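Sunday, September
Tineke Verschueren

Bed linen, second day. White cloth all morning, hand-held gripper the whole time.
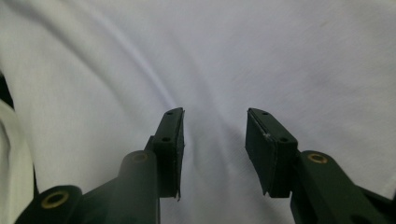 Morning

Started at 6. Frans Dierckx was already in and had the Jacobs table set up. The plan was to finish the white linen for the Woketel job and move on to towels after lunch. We did not get to the towels.

The first hour went fine. Open, approach, close on a fold, lift, lay it down, open again. The cloth rumples differently every time, so you have to look for a place to grab. I was getting into a rhythm with it.

Then the left finger started lagging. I squeezed the handle and the right one came in first, with the left one a beat behind. On a thick fold you would not notice. On a single layer it matters, because the right pad pushes the cloth away before the left pad gets there. I missed three grabs in a row and thought it was me. I gave it to Frans and he missed too.

We checked the log after that. The opening width is supposed to read the same every time you let go of the handle. It had been drifting since early in the session, a little at a time, and the software had not flagged anything. Frans found the spot where it starts, which is recording 641. Everything after that is suspect.

The pinch

This is the part I have to write up properly tomorrow. While Frans was reading the log I worked the handle with my other hand near the linkage to feel for play. The left side stuck half open and then let go all at once. It caught the side of my index finger between the arm and the joint. It broke the skin and bled a bit. I washed it and put a bandage on it, and I can type without trouble, but it was a stupid thing to do. The rule is that you do not put your fingers in there unless the return spring is off. I know the rule. I taught it to the new people.

Bled on one corner of the sheet as well, so that one is out of the set.

Afternoon

Took the spring off and then the left arm. There was lint packed in behind the lower joint, wound tight around the pin. It must have come off the linen. The Dalik manual says to clean the joints every 800 cycles, but I doubt whoever wrote that was thinking of bedding. Frans picked it out with tweezers. The bushing looked all right to both of us. He wants to replace it anyway and has put in an order with Galtetti.

Put it back together and it closed evenly, both sides together. We ran 40 test grabs on a clean pillowcase. The last few had a slight hitch on opening, so I don't consider it fixed. I tagged the gripper and put it on the top shelf.

For tomorrow:
- incident form, before anything else
- pull everything from 641 on and mark it do not use
- ask Woketel if they can live with a late delivery
- alarm on the opening width, Frans says he can do it in the morning
- more bandages for the kit, I used the last decent one

Home by dinner. Finger is sore when I bend it.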